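Does varied home data really beat more demos for hand-held gripper training?

Posted by Tipene Ellery, 16 May 2020

I'm reading up on teaching robots to handle clothes from demos recorded with hand-held grippers. Our little group has 200 demos, all folding jackets in one bedroom. Would another batch from the same room help, or should we move around?

Rungnapa Chuensuk
Move around! We tested exactly this at Celtgate and I still get excited talking about it. We trained one policy on 2,240 demos from a single room and another on the same number spread over 40 homes, then tried both in a bedroom neither had seen. The spread-out one was far better at finding a good place to grab.

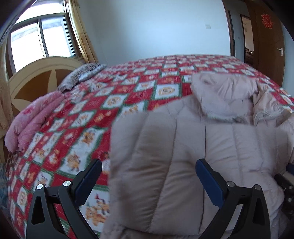 Puffy jackets were the best test of all. The filling shifts when you squeeze it, the hood bunches up, and a busy quilt underneath gives the policy plenty to get confused by. Change the bedding, the light and how the jacket lands on the bed — you want all of it in there. Keep your finger pads the same the whole way through, though. We swapped ours partway and had to redo a week of work.

Shahram Shahbazi
More rooms, yes. Also check your camera calibration.

Mehrangiz Rezaei
I agree with Rungnapa, with one small caution: 200 demos is thin for jackets wherever you record them. I'd do a few per home and hold one home back for testing. Such a fun project, please post your results!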